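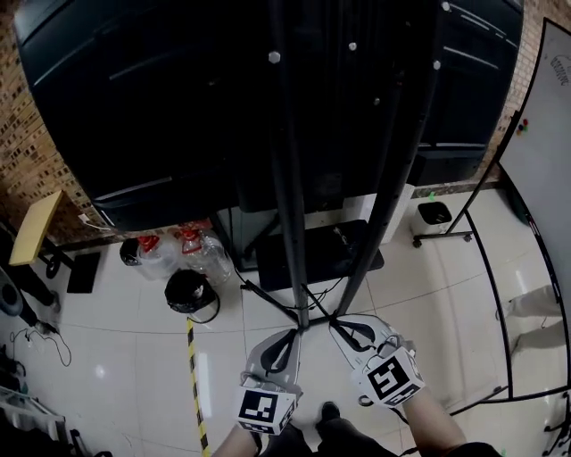 ## Big display on a pole stand - worth keeping or wall mount it?

**rukell_23**
Moving stuff around in the back room. Tall black stand, two long poles, splayed base on glossy white tile. Cables trail out from the base across the floor. Want it gone tbh. Anyone wall mounted one this big?

**Acheampong**
Keep the stand. Wall mount means finding studs, and you have a cabinet and a trash can over there already. Plus you can shift it when you need to mop.

**tilejoe98**
Disagree. Stands on shiny tile creep. Had a Sismont one, ended up over 8 inches from where I put it by April. Rubber pads helped for a while then went hard.

**Acheampong**
Then replace teh pads? Cheap fix. And hold the pole low when you move it, just above the base. Grab it high and it tips.

**selorm.agbeko**
Low is right for nudging it. Not for the whole weight - get a second person up top. Also what's the striped tape on the floor for, old or new? Yellow and black usually means keep clear.

**rukell_23**
Was there when we got the room. Goes diagonal, no idea. Might peel it

**tilejoe98**
Don't peel till you ask. And tie those cables up before you move anything, seriuosly.

**rukell_23**
ok cables first. Grovuvden has a bracket, model 301, anyone used it?

**selorm.agbeko**
Check the weight rating against the label on your panel. Then ask again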